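3.2 Household laundry routines and water use

Households in the Penditz sample did laundry more often than the meter data alone had suggested. Of the 300 households that returned a diary, 51 ran at least one load every day, and most of these had children under five. Small loads were common. Several respondents wrote that they washed towels and dish cloths apart from clothing, either from habit or because a parent had done so. These separate loads were short but used nearly as much water as a full one, as the older machines in the area do not adjust the fill level. 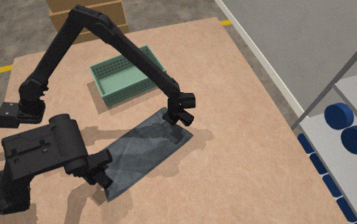

We also asked when laundry was done. Evening loads dominated in the apartment blocks, where residents share a drying room and try to get a line before it fills up. In the row houses the pattern was flatter, with a small rise before 9 a.m. Households on the Meka side of the district reported fewer loads in January, when outdoor drying is slow and cloths and sheets are left to hang indoors for two days or more.

Figure 4. Cloth and basket on a tabletop. 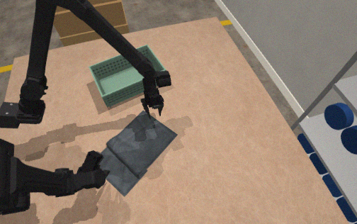

Anoma Sarkar
Section author, Kariuki Household Water Study

Reuse before washing explained more of the difference between households than machine type did. Respondents who used a kitchen towel for three days or longer ran fewer loads per person, and this held after we controlled for household size. The effect was weaker for bath towels. We did not ask about bed linen in the first round, and the 20 households that mentioned it in the comments were left out of the model.

The diaries have known limits. People forget short loads, and 200 of the returned diaries had at least one blank day. We treated blank days as missing and did not fill them with the household average. A second round in Dasoslow used a shorter form with a box for each day, and blank days were less frequent there. Results from that round are given in Section 3.3, together with the meter readings for the same weeks.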